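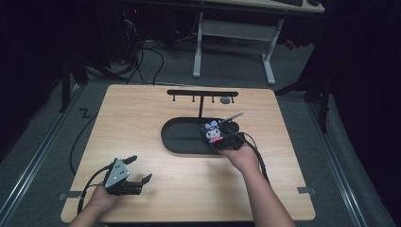

Mar 15, 2025. Tray and rack task, hand-held grippers

Bench at Woderport, me on the grippers, Bartosz on the recorder. The task for Tamo stays as we wrote it on the board: pick the small item with one gripper, bring it over the oval tray, release, open both grippers, go back to start. Both hands must finish open, otherwise the episode is not closed and the trimming script takes the next one together with it.

We recorded 43 episodes before lunch. Of these I marked 3 as bad while recording. In two I closed the right gripper too early, in the third I said "stop" too late and Bartosz had already saved.

Speed is still my problem. When I am concentrated I become slow, and then in the later episodes I become fast without noticing it. I tried to count in my head. It helps a little. For the next session I want a metronome on the laptop, quiet.

Finger pads: both have gray foam or rubber with fuzzy edges. I would like to change them before April, but not in the middle of a set, so that the wrist views stay the same inside one set.

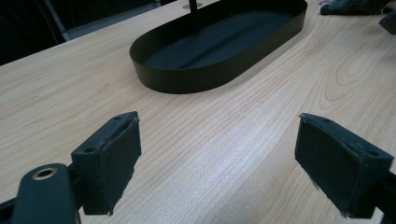

Do we keep the episodes where the first grasp fails and the second one is good?
We keep them, with the tag "retry", and they go in a separate folder until Jarrah decides about the mix.

After lunch we changed only the start position of the tray, a small turn each time, and left the lights alone. The left wrist view lost tracking for a moment in 2 episodes. I think I turned the hand too much toward myself. Elbow lower next time.

Total in the Skyrme set is now 361 good episodes. Retries are not in this number.

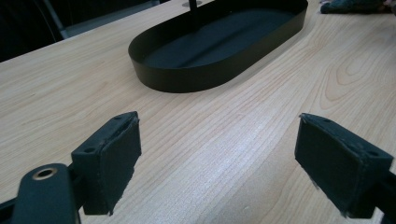 Jarrah Ngata wrote back in the afternoon that we should stop adding more of the same tray angles, and that the last model from Stomthorpe failed mostly at the release and hardly ever at the approach. He would like longer pauses with the fingers open after the item is down. I agree, but then the old episodes and the new ones have different endings. Bartosz thinks it does not matter if we label them. To discuss.

To do:
- write the pause into the protocol sheet
- take the lint off the pads between sets
- copy the files to the second disk, check the sizes
- soft items: decide the grasp point before recording
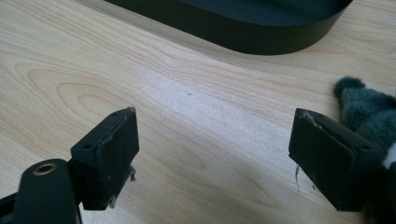
Wrist view, fingers open, tray behind and plush toy at right.

Soft items are harder than I expected. With the phone I feel in the handle when it is held, with plush I feel almost nothing and I squeeze more than needed. Bartosz will look at the gripper widths in the log and tell me if it is really so. Files copied, sizes not checked yet.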